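Taking kids to the robot open day at Zurari — worth it, and what should we ask to see?

Posted in Drundilley Community Help, 23 Dec 2021

We missed the October open day at the Zurari workshop and have our names down for the next one. My two are nine and twelve, and my father is coming along too (he fixed sewing machines for years and will want to look at everything). Has anyone been? Is it a real demonstration or mostly somebody talking over slides? And is there parking, or do we take the bus from Drundilley?

Hoxha

It's real, and you'll have a lovely time! We went in October and I had been a bit worried it would be all slides, but the talk was short and then they let us go around the benches at our own pace. Take the 37 bus, it stops right by the gate, and the lot fills up early — there were more than 472 people signed up, if I remember the notice by the door correctly.

My advice is to go to the handwriting bench first, before the line gets long. It's a pair of arms in a little walled booth with a small whiteboard, and the people running it are very patient with children. Ask your twelve-year-old to think of a question beforehand, something like how the two arms keep out of each other's way, because the staff light up when you ask a proper question and you'll get a far better explanation than the one on the sign.

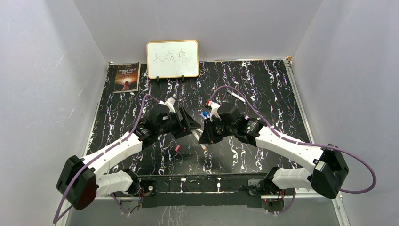
Your father might enjoy the repair room more than anything, though. It's at the back past the coats, they have old motors opened up on trays that you're allowed to pick up, and my husband was in there so long that I had time for two cups of tea. Bring a snack for the nine-year-old, the kitchen only does drinks.

Drutmont

5 bucks each at the door, kids free. Cash only when I went.

larkspur_lane

Agree about the bus. I'd add that it gets loud in the main hall after lunch, so if either of yours minds noise, go in the morning — we did, and the staff had much more time to chat. You can come and go all day on the same wristband.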